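The Bottle That Does the Laundry for You (It Says)

By Corinne Marchetti

There is a shelf in my basement where detergent goes to be forgotten. I cleaned it out on a Saturday and found the remains of every promise I had fallen for in the last few years: a powder for cold water, a liquid for dark colors, a stick for collars, a tub of something called Kincaid that was meant to lift grease and mostly lifted the varnish off a stool. All of it came in packaging that told me my shirts were in danger.

I have been suspicious of laundry aisles for a long time. The clothes in my house have not become noticeably dirtier since I was a girl. My mother used one box of powder and a bar of soap, and we went to school clean. The aisle at my supermarket now runs longer than the bread aisle, and a shopper who wants plain detergent has to read past a great deal of talk about freshness to find it.

So I set myself a small project. I would stop taking the front of the bottle at its word, read the back, and see how much of the stuff I really needed. I started in January, in the laundry room of Warkstead, the apartment building where I have lived for nine years and where 43 households share six washers.

A shared laundry room is a good place to study other people's habits. Everyone brings their own bottle and everyone pours differently. One man fills the cap to the brim and then adds what he calls a splash. A woman from the fourth floor uses so little that I assumed she was running low, until I saw her do it four weeks in a row. Their towels look the same to me.

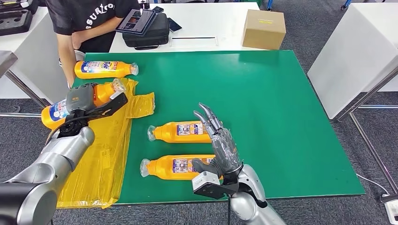
The cap is where most of the trouble starts. On many bottles the line you are supposed to fill to is a faint ridge on the inside, set well below the rim, and it is hard to see under a basement light. Clear caps help a little, as you can at least watch the level from the side. Still, a cap is shaped like a cup, and people fill cups. I measured mine with a kitchen spoon and found I had been using close to double what the instructions called for on a medium load. I had been doing that for years, and paying for it.

I tried the low dose for a month. My sheets came out fine. My gym clothes did not, until I let them sit in water first. My dish towels, which had felt a little waxy for as long as I had owned them, took two hot washes with no detergent at all before they stopped making suds. I stood and watched the foam go round and felt foolish.

None of this is secret. The back label will usually tell you, in small type, that you can use less for a small or lightly soiled load. The front label has bigger things on its mind. Pluvitz, which I used all last winter, gives its fragrance a name and a short poem. The dosing chart is under the fold of a peel-back sticker that tears when you peel it.

Then there is the matter of size. I bought the largest jug of Pluvitz the store had, on the theory that big is cheap. Back home I did the arithmetic on the two smaller bottles as well, and the middle one cost less per ounce. The jug was also too heavy to pour with one hand. I spilled enough of it down the front of the dryer to wipe out whatever I thought I was saving.

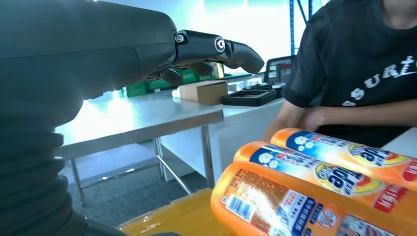

Should you store detergent bottles on their sides?

Standing them up is the safer habit once they have been opened. A sealed bottle with a tight cap will probably survive a spell on its side, but a used one tends to have detergent in the threads, and the cap may not close as firmly as it did in the store. If the shelf is too low, move the shelf or buy a shorter bottle.

I ask because mine leaked. It lay on its side behind the paint cans for one summer and glued itself to the wood, and I had to work it loose with a putty knife. The label stayed behind.

I wrote to Cellstead, a mail-order outfit that sells refills in flat pouches, to ask if their product was the same stuff as in their bottles. I got a friendly reply that used the word "journey" and did not answer. I ordered a pouch anyway. It cleaned my clothes and it was a nuisance to pour. I now keep it in an old jar with a lid, with the dose written on masking tape, and that arrangement has done more for me than any formula.

What I can't get past is the art. Stain pictures are a kind of folk painting. The shirt is always white. The stain sits alone in the middle of a cuff or a chest, one neat patch with good edges, as if placed there by a decorator. My own stains arrive in groups. They are found on a Tuesday's shirt at the end of the week, and they have already been through the dryer. I would pay extra for a label that showed one of those.
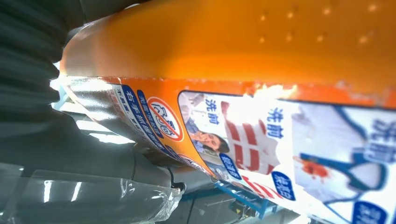 Before the wash: a white shirt and its reddish-brown stain, as the label has it.

A "before" picture is a clever thing to print on a bottle. It asks you to think of the worst shirt you own while you are standing in the store, and to buy for that one. Most loads are T-shirts worn once and pillowcases. I went through my hamper for a month with a notebook, and the shirts that had anything on them worth treating would have fit in a grocery bag. I dabbed those with a little detergent straight from the cap, rubbed, waited, and washed them along with everything else.

Coffee went. Tomato mostly went. An ink mark on a pocket is still there, and I have tried three products on it, each of which had a confident picture.

I will admit that scent got the better of me. After six weeks of the unscented kind I missed it, and I went back to a perfumed bottle for the sheets. I know it does nothing for the cotton. My neighbor with the brimming cap noticed it from the hallway and told me my laundry finally smelled clean. It had been clean since January, and I said so, and he added his splash.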